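Is a wool dryer ball set really going to cut my drying time?

Posted by Zulmira Mendes, May

My sister-in-law swears by dryer balls and wants me to spend $21 on a set from Zatano. The package says they save up to a quarter of the drying time and soften everything without sheets. I'm doubtful. We have an old vented dryer in a rental in Gralville and towels take 84 minutes on the normal setting. Has anyone timed this with and without, or does everyone just feel like it works?

gralville_renter

I bought them and kept notes for a month, so take this for what it's worth. Same towels, same spin speed, same setting. The difference was 2 minutes. That could be the weather.
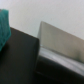
Towels are where the claims get silly. "Softer" is whatever the seller wants it to be, and no two people fold or feel a towel the same way. Take anything blue-green and crumpled like the cloth at the left there - you could tell me it had been dried with wool balls, tennis balls or nothing, and I'd have no way to argue. If a company wants my money I'd like a number, and the only number on my box was the price.

What did help was cleaning the vent hose. I pulled a wad of lint out of ours that I'm embarrassed about. Ask your landlord first if the dryer belongs to them.

Skirkmont

They work great, just buy them. Mine are from Baptista and I've had them for years. No static at all.

oldhouse_pat

"No static at all" depends on what you wash. Cotton hardly has any to start with. Polyester is another story and the balls did nothing for my fleece.

Before spending anything, try these:

1. Run a second spin. Most of the water should leave in the washer, and spinning costs a lot less than heat.

2. Dry heavy things apart from light ones. Delicate stuff can go flat on a table with a towel under it, if you have the room. 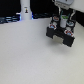
3. Check the flap outside while the dryer is running. If it barely moves, you have an airflow problem and wool won't fix it.

I paid $372 for a newer dryer after ignoring number 3 for two winters, and the new one was slow too until I cleared the duct.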